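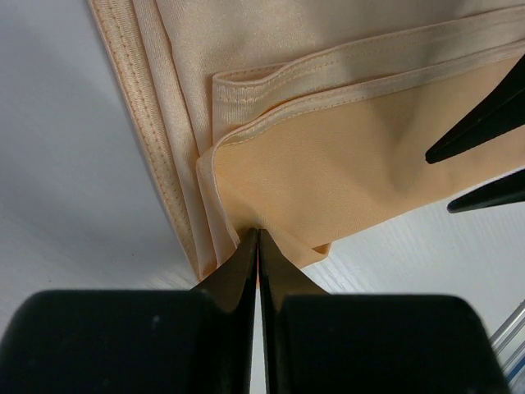 Chapter 9
Setting Up a Two-Gripper Folding Cell

Stretch fabric is hard on a folding cell. It gives when it is pinched, and a thick hem does not behave like the single layer next to it. Most faults blamed on the program at the Zastdale training shop come from worn or badly set fingertips.

This chapter follows one cell, a Riltex bench unit with two grippers, through setup and routine care. Section 9.1 covers fingertip alignment. Close each gripper on a paper strip at 50 percent force and check that both tips meet the strip together. Section 9.2 deals with cleaning, including lint on the finger bodies. Section 9.3 explains how to set pinch height over a stitched edge, using the Munshi gauge.

Before you begin, read the lockout steps on page 70. The parts list for the Bakach finger set is on page 97.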